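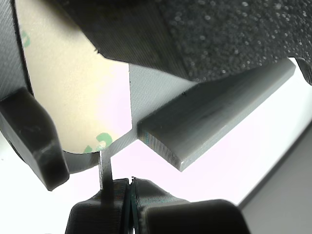
Wear Parts Belong in the Rules

Opinion, November 2, 2025
By Nusrat Sivakumar

The shared practice guide for small assembly cells, which Guseck and Tirdale both follow, gives careful attention to speed, force and stopping distance. It gives a single sentence to the fingertips. That sentence asks the operator to keep gripping surfaces "in suitable condition" and leaves the meaning of suitable to whoever is on shift. I believe the next edition should say a good deal more.

A speckled foam pad on a gripper finger is a modest item. It is also the part of the machine that meets the work. When a pad hardens or begins to lift, the grip changes, and the controller may report nothing unusual. The same is true of printed fingers and jaws. Their layer lines can matter as much as their outline, and two parts made from one file on different printers should not be treated as the same part until both have been checked.

At Weerasinghe we reviewed 827 handling faults recorded between June and the end of the summer. Of these, 210 were closed with the words "pad replaced" and no further detail. We could not tell how old the pads had been, who had made them, or whether the replacement matched the original. A record of that kind satisfies an auditor and teaches the next technician very little.

My proposal is limited. Every contact surface should carry an entry in the cell log with its material, the date it was fitted and the name of the person who fitted it. Printed parts should also have their print settings and build direction recorded. Pads should be inspected by touch as well as by eye, with the cell locked out, at least once every 6 working days. A change of foam should be treated as a change to the process and tested again before normal work resumes.

Kavinda Selvanayagam, writing for the Kustar group, has objected that such rules will weigh most heavily on small shops, where fingers are redesigned often and sometimes twice in an afternoon. The objection is a fair one. Our own trial of the log took about 2 minutes per change, but our staff already knew the form. I would accept a lighter entry for development work, provided that no part moves into regular service on the strength of it.

I am less persuaded by the claim that experienced staff will notice a worn pad without being told to look. Some will. Staff also change shifts, take leave and move to other employers, and the guide is meant for the cells they leave behind.

Comments on the draft edition remain open - members who run printed tooling should send theirs to the working group, with sample log entries where they have them.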